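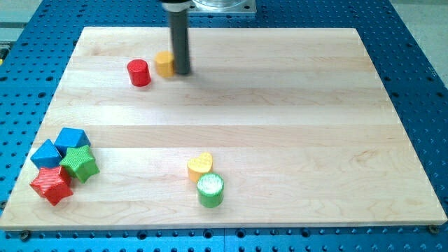

Cutting board

Apr 21, 2026
By the Avstead Household Reference

A cutting board, also called a chopping board, is a flat, durable surface on which food or other material is placed for cutting. Kitchen boards are most often made of wood or plastic. Bamboo, rubber, glass, stone and pressed paper composites are also sold. Related boards are used in leatherwork, sewing, bookbinding and other trades, where the surface is chosen to suit the blade.

The board protects the counter or table beneath it and gives the knife a surface soft enough that the edge is not quickly dulled. It also makes food easier to carry from one place to another. A thick, heavy board that stands on its own legs or stays in one place is usually called a butcher block, though the term is also applied to countertops built the same way.

Construction

The simplest wooden board is a single plank, planed flat and cut to length. Single planks are attractive but limited by the width of the tree, and wide planks tend to cup as their moisture content changes. Most wooden boards are therefore made from several narrower pieces glued together. Three arrangements are common.

In a face-grain board, the broad flat face of the lumber becomes the cutting surface. This shows the most figure in the wood and uses the least labor. It is common for serving boards and for light kitchen use.

In an edge-grain board, planks are ripped into strips, turned on their sides and glued along their broad faces, so that the narrow edges make up the top. The result is harder wearing than a face-grain board of the same wood and moves less across its width.

In an end-grain board, the cut ends of the fibers face up. The maker usually glues up a panel of strips, cuts it crosswise into bars, stands the bars on end and glues them again. The knife edge passes between the fibers and many of the marks close partly afterward. End-grain boards are gentle on knives, but they take longer to build, absorb liquid faster and need more frequent oiling.

Strips cut from different trees, or from different parts of one tree, rarely match in color. Some makers sort their stock for an even tone. Others mix light and dark species on purpose to form stripes or checkered patterns.

The glue used must tolerate water and be suitable for indirect contact with food once cured. Water-resistant wood glues are the usual choice. Joints are clamped until the glue sets, after which the panel is scraped, flattened and sanded. Edges and corners are commonly rounded over, both for comfort and to reduce chipping.

Wood species

Hard maple is the traditional choice in North America. It is dense, pale and fine grained, has small pores and gives off little odor or taste. Its light color also makes food residue easy to see. Beech plays much the same part in Europe. Walnut and cherry are softer but are valued for their color. Teak resists moisture well because of its natural oils, although the silica in it can wear a knife edge. In Japan, softer woods such as cypress are widely used under thin, hard blades.

Woods with large open pores, such as red oak, are generally avoided because they hold liquid and are difficult to clean. Softwoods such as pine dent and score easily, and some varieties leave a taste of resin. Woods that are known irritants are also unsuitable.

Bamboo is a grass, but it is processed and sold much like wood. The stalks are split into narrow strips, dried and pressed together with adhesive. Bamboo boards are light and inexpensive. They are also harder on knives than many wooden boards, and quality depends a good deal on the adhesive and on the pressing.

Other materials

Polyethylene boards are the standard in many commercial kitchens. They are cheap, can be washed in a machine, and are available in colors, so that one board can be kept for raw meat and another for vegetables. The plastic scores with use. A badly scored board is hard to clean and should be resurfaced or replaced.

Polypropylene is stiffer and somewhat harder than polyethylene and is found in many thin household boards. Rubber boards are heavy, do not slide readily and are kind to knives, but can be damaged by high heat. Composite boards made from layers of paper and resin are thin, strong and able to withstand a dishwasher, with a surface firmer than most wood.

Glass, marble and steel boards are easy to wipe clean and resist staining. They dull knives rapidly and are better suited to serving cheese, rolling pastry or holding hot dishes than to chopping.

Features

Many boards have a shallow groove cut near the edge to catch juices from meat. Others have spikes or a hollowed area to hold a roast or a loaf in place. Handles may be formed by a hole, a projecting paddle or slots cut into the ends. Rubber feet reduce slipping and let air reach the underside, but they prevent the board from being turned over. On a board without feet, a damp cloth laid beneath it serves the same purpose.

Some counters include a pull-out board that slides into the cabinet below. Over-the-sink boards have notches or extending arms that rest on the rim of the basin.

Care and maintenance

Wooden boards are washed by hand with hot water and dish soap, rinsed, wiped and left to dry on edge. Soaking and dishwashers cause swelling, cracks and failed joints. Both faces should be wetted and dried evenly. If only the top is washed, that side swells and the board may warp.

Food-grade mineral oil is the most common finish. It does not harden or turn rancid, and it slows the movement of water into the wood. A new board is given several coats, and further coats are added when the surface looks dry or pale. Beeswax may be mixed with the oil to make a thicker paste. Tung oil and linseed oil harden as they cure and last longer, but must be given time to cure fully before use. Olive oil and other cooking oils can become sticky or sour.

Stains and odors can often be reduced by rubbing the surface with coarse salt and half a lemon. Deeper knife marks are removed by scraping or sanding, after which the board is oiled again. A cracked glue joint can sometimes be cut apart and reglued, at the cost of a little width.

Hygiene

The relative safety of wood and plastic has long been debated. Bacteria placed on dry wood are drawn beneath the surface, where many of them die as the wood dries. A new plastic board is easy to disinfect, but knife scars can shelter bacteria from washing. Either material can be used safely if it is cleaned after each use and allowed to dry.

The main risk in home kitchens is cross-contamination, in which organisms from raw meat, poultry or seafood are carried to food that will not be cooked. Keeping 2 boards, one for raw animal products and one for everything else, is common household advice. Professional kitchens often keep more, sorted by color.

Regional production

Board making is often carried on beside furniture or flooring work, as it can use narrow offcuts. In the Plisau district, sawmills supplied strips to small workshops that glued and finished them for sale at the July market. A trade list from the district names 11 such workshops, 4 of which also made rolling pins and bread peels. The Plisau board was a plain edge-grain type with square corners and no groove.

Nirinitz became known for end-grain blocks sold to butchers. The blocks were returned to the makers for planing when the centers had worn hollow, and each was stamped on the side with a number for that purpose. A surviving ledger from one Nirinitz shop records 206 blocks sent back for resurfacing. In Kakakhel, boards were usually cut from single planks of walnut and had a pierced handle so that they could be hung on a wall.

See also

Butcher block
Countertop
Kitchen knife
Wood finishing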